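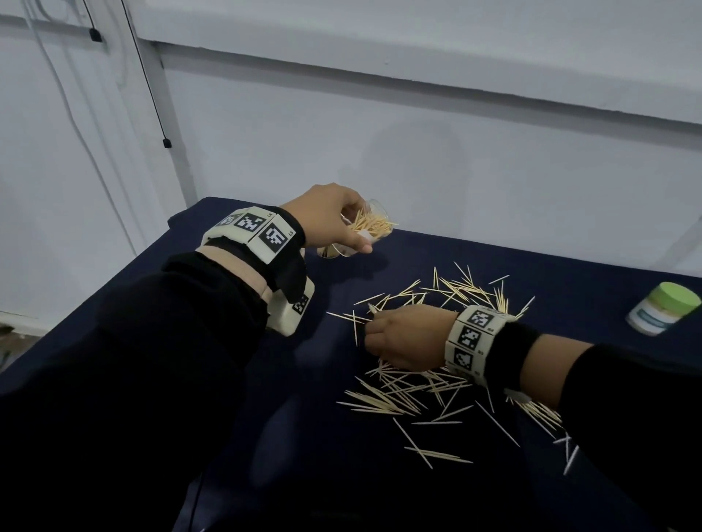 Toothpicks in a clear plastic cup

Home | Kitchen | Cleaning | Pantry | Workshop | Ask Marlina

Small Things in Kitchen Drawers, and Where to Put Them

Every December, once the baking has started in earnest and I can't find the cookie cutters for love or money, I pull out the long drawer beside the stove and tip the whole thing onto the table. My mother did the same in her kitchen in Prondthorpe, and I suppose I caught it from her. You would be amazed at what gathers in there over a year - twist ties, birthday candles, corn holders, the key to a cookie tin we gave away, and more rubber bands than one family could ever use!

Start by wiping the drawer out properly. Crumbs get into the corners where a cloth won't reach, so I run a dry paintbrush along the edges first (an old one, kept just for this) and then go over everything with warm water and a drop of dish soap. Leave it open to dry while you have your coffee. If the drawer sticks, rub a candle stub along the runners, and you'll wonder why you put up with it for so long.

Now for the sorting. I like to give anything smaller than my thumb a container of its own, and it needn't cost a thing. Jam jars are lovely for candles and cake toppers. Egg cartons will hold piping tips, one to a cup, and you can cut the carton down with scissors to fit the drawer. My friend Juwita Kwok keeps hers in a muffin pan she no longer bakes with, and I have to say it looks very smart.

Toothpicks deserve a little thought of their own, as they come in such flimsy boxes and the lid always gives way at the worst moment. I bought a box of 200 at the market in Birkside and was still finding them under the stove at Easter. A small cup or a short glass does nicely, and the trick is to gather them up before you go anywhere near it.
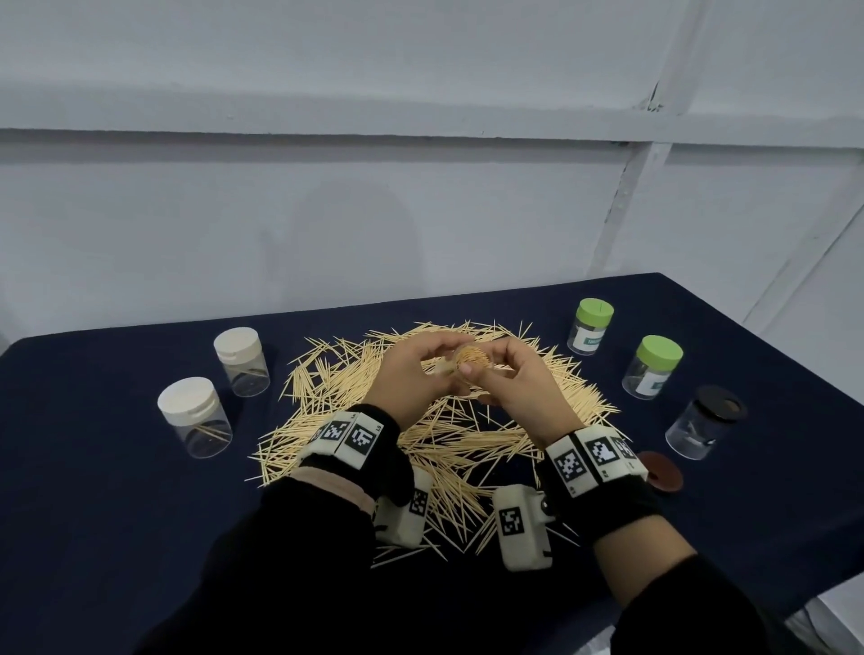 Picking up a spill of any little sticks, be they skewers, matches or cake-pop handles, goes much faster if you lay down a cloth first and sweep everything toward the middle with the sides of your hands. A dark cloth is best, and pale wood shows up beautifully against navy blue. Then bring both hands together and hold the toothpicks as one bunch in your fingertips, letting the tips fan out as they please. You can tidy the ends afterward with a gentle tap on the table.

Spices are another matter, and I could go on all afternoon. Keep them away from the stove, however handy it seems, and write the month you opened them on a bit of masking tape on the bottom. Whole ones last far longer than ground. If you're not sure about a jar, rub a pinch between your fingers and give it a good sniff - if it smells of dust, it will taste of dust too.

And do line the drawer before you fill it again. Leftover wallpaper is pretty, and a piece of thin cork will stop the jars from sliding about every time somebody goes looking for the scissors.

- Marlina Latuheru

More from the kitchen pages
Getting candle wax out of a tablecloth
14 uses for an empty jam jar
Sharpening a paring knife at home
What to do with stale bread
Rubber bands, string and other tangles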